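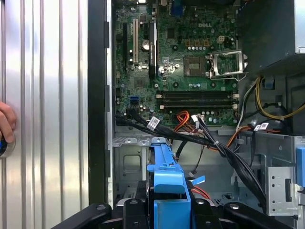

Dorkovcombe, 26/05/2024

The Mundolell disassembly cell was reviewed for purchase by the Pundomano equipment office. Desktop towers are its main work, and drive bays decide the budget.
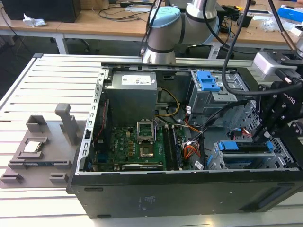

Gripper at the drive bays; CPU and memory module on the fixture tray.

The arm is the smaller expense – fixtures and spare fingers should be budgeted separately for each case model. The office recommends 2 cells and a service contract of more than 3 years.

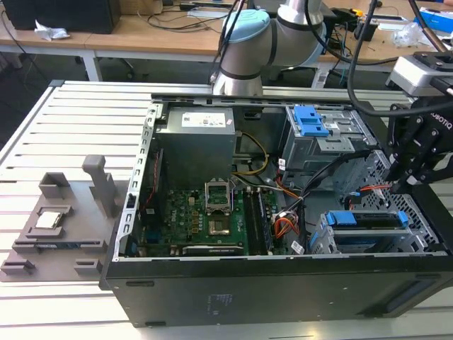

Kalliopi Živković replied that a second cell should wait until October, when fixture costs will be known.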